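Leswood Hub Gear Overhaul Service: Frequently Asked Questions

Which hubs do you accept?

We overhaul three-speed and four-speed internally geared hubs, with or without a coaster brake, and single-speed freewheels of the threaded type. Five-speed hubs are accepted if the shift mechanism uses a single toggle chain. Twin-chain five-speed hubs are accepted only after an email exchange about parts, as several of the left-side components have been out of production for decades.

We do not work on derailleur cassettes, sealed hubs with eight or more speeds, or electric motor hubs.

Do I send the whole wheel or just the hub?

Send the whole wheel if the hub is laced. Remove the tire, tube, and rim tape first. If the wheel is sent with a tire fitted, we remove it and charge for the time. A bare hub shell with the internals installed is fine. Loose internals in a bag are accepted, but the order cannot be quoted until everything has been cleaned and laid out against the parts list.

Leave the axle nuts and washers on the axle. Remove the indicator chain, wrap it in paper, and tape it to a spoke.

What does a standard overhaul include?

The hub is dismantled fully. The planet cage, sun gear, pawls, pawl springs, clutch, and ring gear are cleaned and inspected. Bearing cups and cones are checked for pitting under a magnifier. Pawl springs and ball bearings are replaced in every case, whatever their condition. The hub is reassembled, the cones are adjusted, and the unit is run in a stand through all gears with the indicator at the correct setting.

Cones, pawls, and clutches are replaced only when worn, and are charged separately. We will contact you before fitting any part that costs more than the approval limit written on your order form.

What counts as worn?

A cone with a visible pit in the ball track is worn. A polished track with no pits is serviceable. A clutch is worn when the corners of the driving faces are rounded enough that it can slip out of engagement under load. Riders usually notice this as a sudden loss of drive in top gear. Pawls are replaced when the tip has a flat that catches the light evenly along its edge.

Scoring on the axle is common and is left alone unless it interferes with the sliding clutch.

What lubricant do you use?

Grease in the ball races, light oil in the gear train. We do not pack the gear train with grease. Thick grease slows the pawls in cold weather, and a pawl that fails to rise gives no drive at all. If your hub has an oil port, add a teaspoon of light mineral oil every month in regular use. Household penetrating sprays are unsuitable. They flush out the existing oil and leave very little behind.

Hubs without an oil port can be oiled through the hollow end of the axle with the indicator chain removed. Lay the bike on its side for an hour afterward.

My hub slips in middle gear. Does it need an overhaul?

Possibly not. Check the cable first. On most three-speed hubs, a neutral position lies between middle and top gear, and a cable that is slightly out of adjustment will drop the hub into it. Set the shifter to middle gear and compare the indicator rod with the end of the axle according to the chart for your hub. Turn the adjuster until it matches and lock it. Ride the bike for a few minutes and check again, as a new cable settles.

If the adjustment is correct and the slip continues, send the hub in.

Can you date my hub?

Many shells are stamped with a year code, and some carry a month as well. We note the stamp on the job sheet. The stamp gives the date of the shell only. Internals were often swapped in use, and a shell from one decade with a planet cage from another is ordinary. We do not issue certificates of age or originality.

Do you true or rebuild wheels?

Lateral and radial truing is included if the spokes turn freely. Seized nipples are left alone unless you authorize a rebuild. Rebuilds use plain gauge stainless spokes unless you specify otherwise. We stock rims in the common roadster sizes in 32, 36, and 40 hole drillings. Forty-hole rims are sometimes on back order, in which case we quote the wait along with the price.

Can I specify the sprocket?

Yes. Three-lug sprockets from 14 to 22 teeth are in stock, both flat and dished. State the tooth count and the direction of the dish on the form. If nothing is stated, the original sprocket is refitted. Check your chain length before asking for a larger sprocket. A change of two teeth can usually be taken up in the dropouts.

How should I pack the wheel?

Use a bicycle wheel carton or two sheets of heavy cardboard taped around the rim. Protect both axle ends with a folded square of cardboard at least 8 layers thick. Most transit damage we see is an axle end that has come through the side of the box. Write your order number on the inside of the carton as well as on the outside.

Ship to the Leswood workshop, unit 2459, Pangilinan Trading Park. The Plernel counter takes in complete bicycles only and cannot accept parcels.

How long does it take?

Standard overhauls leave the bench in the order they arrive. The workshop holds a maximum of 80 hubs at a time, and when that number is reached the order form closes until space is available. Turnaround is longest in spring. Hubs received in December are normally the quickest, though the workshop shuts for part of that month and no parcels are signed for while it is closed.

Is the work guaranteed?

Every overhauled hub is covered for one year against faults in assembly. Recheck the cone adjustment after the first 200 miles. This is a simple job with a cone wrench, and instructions are included in the box. Failure to carry it out does not void the guarantee, but a hub run with loose cones will wear its races, and that wear is not covered.

Do you return the old parts?

Only if the box on the form is ticked. Otherwise they are scrapped.

Do you sell parts separately?

A limited range is listed in the Modurer catalog, which handles our mail-order spares. Pawl springs, indicator chains, cone locknuts, and oil port caps are always listed. Used planet cages and ring gears are kept for workshop jobs and are not sold.

Who do I contact about an order in progress?

Email the workshop with your order number in the subject line. Technical questions are answered by Pejman Alipour. The phone is staffed from 2 p.m. to 4 p.m. on working days. Please have the hub model and any stamped code at hand when you call.

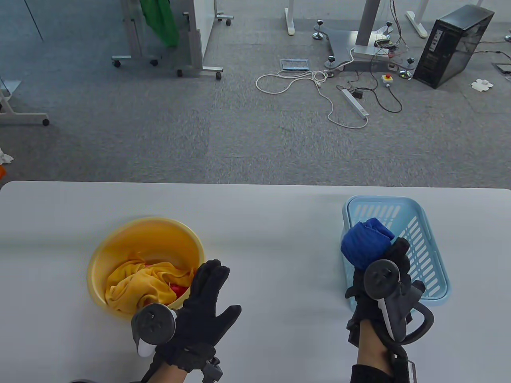
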